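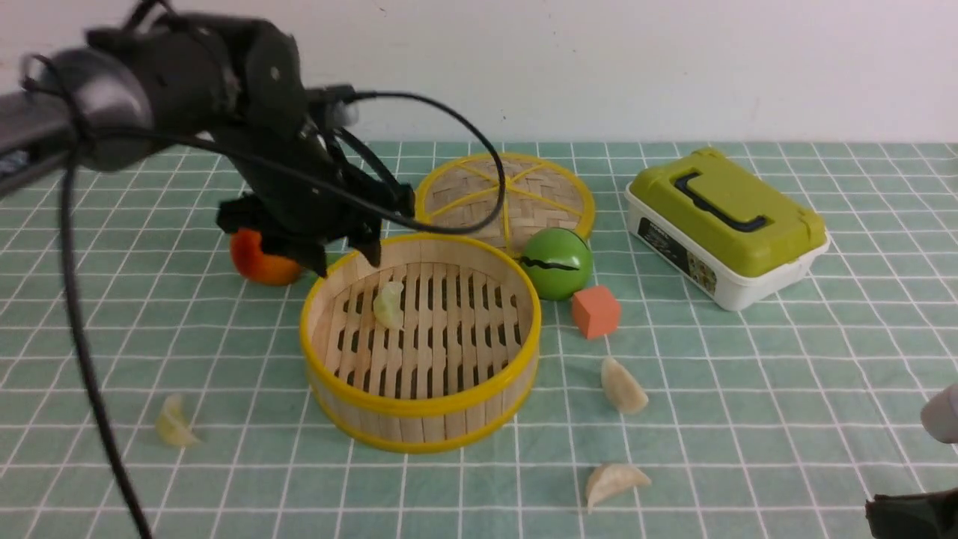

Steamer basket open on the gridded cloth, lid set down behind it.

Kaimal Steamer Set - README

Kaimal is a picture set of a small tabletop kitchen layout: bamboo steamer baskets, a lid, dumplings and a few unrelated small items. The release holds 103 layouts in 7 groups. Groups differ in where the basket sits on the cloth and in what is placed next to it. Maintainer: Gilberto Cuadros.

Contents

Baskets. Round, bamboo, yellow rim at the top and a second yellow band near the base. The floor is slatted. Label: basket.
Lid. Flat woven disk with a yellow outer rim and yellow spokes. It is labeled separately from the basket, including when it lies on the cloth. Label: lid.
Dumplings. Small and pale, with a translucent wrapper in some views. Label: dumpling.
Side items. Orange toy fruit, green ball with a black wavy stripe, small orange cube. Label: side_item, with a subtype field.
Storage box. White base, lime-green lid, black folding handle. Label: box. The printed text on the base is not transcribed.

Cloth

The tablecloth carries a white square grid. It is not a measuring grid. Cell size was not calibrated, and creases shift the lines. The color varies between mint and teal from view to view - do not use it as a white balance reference.

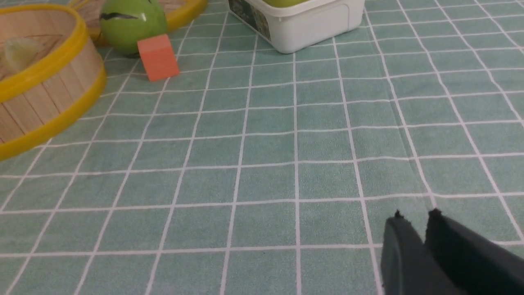

Low view across the cloth, yellow-rimmed baskets toward the upper left.

Label rules

A basket gets one outline, drawn along the outer edge of the rim. Contents are outlined separately. A dumpling partly hidden by the wall is labeled if any of the wrapper shows. If the contents cannot be told apart at close range, use unknown_food.

Known issues

19 layouts have no lid label. Group 4 was labeled before unknown_food was added and has not been redone.

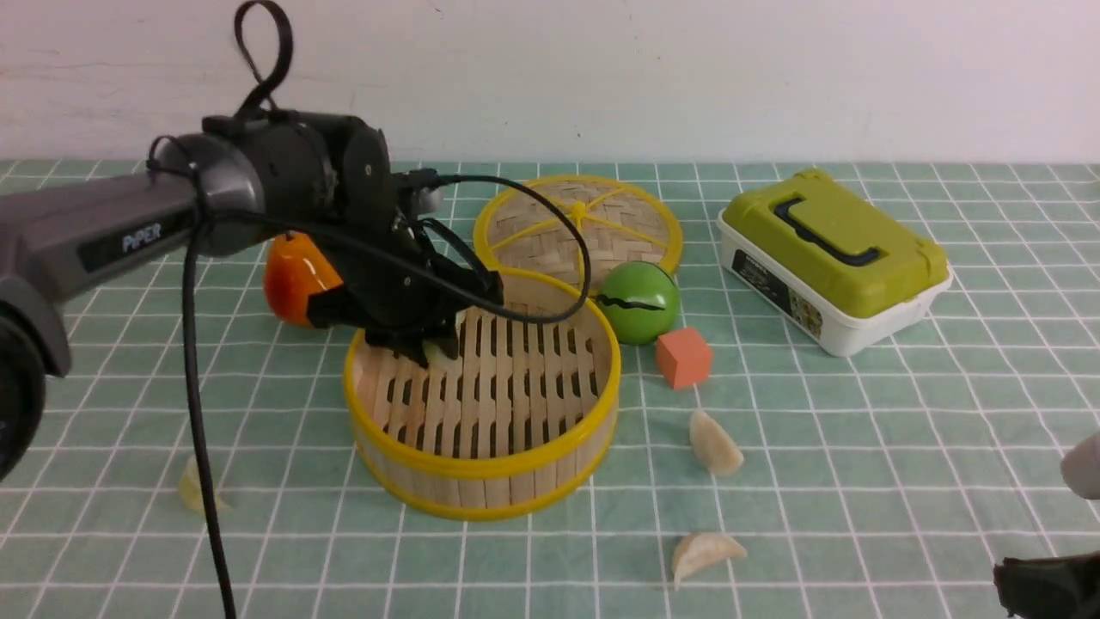 Kamran Satti wrote in April that the lid should be a child of the basket label, as in the older Plotwood set, and that keeping them apart breaks his counts of complete steamers. The labels stay separate in this version. A pair_id field is planned for the next one.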